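Stellik Kitchen Fit-Out, Vesis Site
Progress report to Heydari, second period, ending November

Serving counter and tableware trial
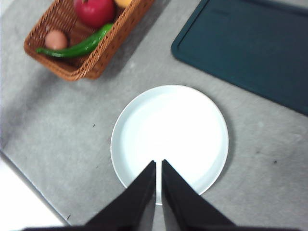

Heydari's reply to the first report asked why the trial was still using plain white plates on a gray surface when the dining room had been specified in darker colors, and whether the result would carry over. It also asked for the replacement rate to be stated separately for plates and trays. Both points are answered in sections 2 and 5.

1. Scope of the period

Work covered the choice of counter surface, the layout of the self-service position, and the second round of tableware testing. Plumbing and extraction belong to the Faremach contract and are reported by Faremach. They are mentioned only where they affected our schedule.

The budget line for tableware remains open. No orders beyond trial quantities have been placed.

2. Counter surface

The speckled gray top has been retained. Two other finishes were tried in the first period: a plain off-white and a dark slate color. The off-white showed tea and fruit stains after one day of normal use. The slate color hid stains well but showed flour, salt and dried water marks, and staff wiped it down more often than either of the others. The speckled gray required the least attention between meals.

On the question of plate color, the dining room specification applies to the tables and chairs and does not extend to the counter. The white plate was kept for two reasons. It is the lowest-priced item in the range, and chips at the rim are easy to find during stacking. A darker plate was requested from the supplier for comparison but was out of stock for the whole period. If it becomes available it will be tested on the same terms. We do not expect the counter result to change, as the cleaning tests were made on the bare surface.

3. Layout of the self-service position

Each position holds one plate, one basket of produce and one tray. In the first period these were set in a straight line along the front edge. People reaching for fruit leaned over the plate, and the line slowed at the baskets.

The current layout puts the plate nearest the user, with the basket behind it to the left and the tray behind it to the right. The basket may be set at an angle. Staff found that an angled basket could be refilled from the side without moving the plate, and this has been written into the setup sheet.

There are 14 positions at the long counter and four at the short one. The short counter has less depth, and the tray has to be turned with its narrow side to the front. This works but leaves little room for a glass. We propose to leave the short counter as it is until the second room opens.

4. Baskets

Rectangular woven baskets with rounded corners were selected over wire ones. The wire baskets marked soft fruit and left scratches on the counter samples. The woven type has not scratched the surface so far.

Cleaning is the weak point. Crumbs and leaf matter collect in the weave, and the baskets cannot go through the dishwasher. They are brushed out at the end of service and wiped with a damp cloth. A paper liner was tried for one week and dropped; it slid when fruit was taken from one side and had to be straightened several times during lunch. A washable cloth liner is now on order.

Apples have held up well in the baskets. Softer fruit should be put out in small amounts and topped up during service.

5. Plates and trays: losses

Stock put into use at the start of the period was 32 plates and 32 trays.

Plates withdrawn: seven. All were chipped at the rim, and all of the chips were found at the washing station. Taller stacks are the likely cause. The stack height has been reduced and the supplier's rack will be used in place of the open shelf.

Trays withdrawn: none. The dark teal trays show light scratching after over 200 washes by the machine's counter, but no fading that staff could see next to an unused one. We recommend that the tray be approved as tested.

The plate should not be approved yet. The same type will run for one more period with the rack in place. If losses continue at the present rate, we will ask for a heavier plate with a thicker rim, and the unit price will rise accordingly.

6. Lighting

The lamps over the long counter are bright at plate level. Several users reported glare from empty plates. The fittings can be dimmed, and the present setting was chosen for cleaning work. A lower setting for service hours will be tried once Faremach has finished the control panel.

7. Schedule

The panel was handed over late, which moved the lighting work into the next period. The remaining items are on time. Open at the date of this report:

Cloth liners for baskets: ordered, not delivered
Dishwasher rack for plates: delivered, to be fitted
Darker plate for comparison: waiting on supplier
Service lighting level: waiting on panel
Short counter: no action until second room opens

8. Decisions requested

Approval of the speckled gray surface for both counters.
Approval of the teal tray as the standard item.
Agreement to extend the plate trial by one period within the existing budget line.

A reply on the counter surface is needed first, as the fabricator will hold the current price only until the end of the month.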